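Hrynyshyn Utensil Rail and Hooks by Erosico

Item 3087
Finish: matte
Length: 36 inches
Hooks included: 4
Mounting: screws and wall anchors, both in the box

If you cook every day, you know the drawer. You want the turner, and you get the whisk, two skewers and the potato masher wrapped around the turner. The Hrynyshyn rail gets the things you reach for most out of that drawer and up on the wall, and we love it! It's a plain, sturdy bar with hooks that slide along it, and after a few days your hand goes to the right spot without you looking.

We brought it in last June after Sneha Malhotra put one up over the counter in our Flevport test kitchen and wouldn't let us take it down again. It has been through a lot of pancakes and stir-fries since then, and it's as straight as the day it went up.

What hangs well on it

Pretty much anything with a loop or a hole at the end of the handle. The hooks are slim at the tip, so they go through small holes too, and they have a deep enough curve that a spoon doesn't jump off when you bump its neighbor. Long metal tools with an open teardrop loop are the best match of all (the loop finds the hook almost by itself), and they look great against a plain wall.

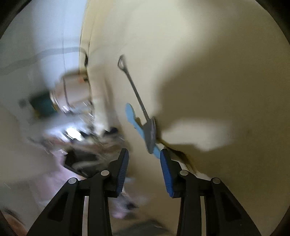
Griet Hendriks wrote to say that she hangs her metal tools at one end and her colored ones at the other, and that her only complaint is the hooks: she'd have liked more of them in the box, as her ladle and her big slotted spoon both ended up back in the drawer.

Fair point, Griet! Extra hooks come in packs of the same size as the set in the box, and they fit both the short and the long rail. Leave a hand's width between wide tools like turners and skimmers. Spoons can sit closer.

Putting it up

Hold the rail where you think you want it, then hang your longest tool on it before you mark the holes. The tip should clear the counter with room for a cutting board underneath. Keep the rail off to the side of the burners. Handles right over a hot pan get greasy fast, and you don't want to be reaching through steam for a spoon.

The anchors in the box are for drywall. For tile you'll need a tile bit and a bit of patience: go slowly, put painter's tape over the mark, and don't use the hammer setting on your drill. The end caps pull off by hand, and the hooks slide on from either side.

Cleaning

Warm water, dish soap, a soft cloth. The hooks can go in the dishwasher. The rail itself can't, and scouring pads will leave marks on the finish.

Good to know

The rail holds up to 100 ounces spread along its length, which is plenty for hand tools. It isn't meant for cast iron. If pans are what you want to hang, look at the Kemimura bar, which is thicker and has a third mounting point in the middle.

Also in this series: short rail, extra hooks, small hanging cup for peelers and brushes, magnetic strip for knives.

Replacement end caps and screws are free. Send us the item number and we'll mail them out.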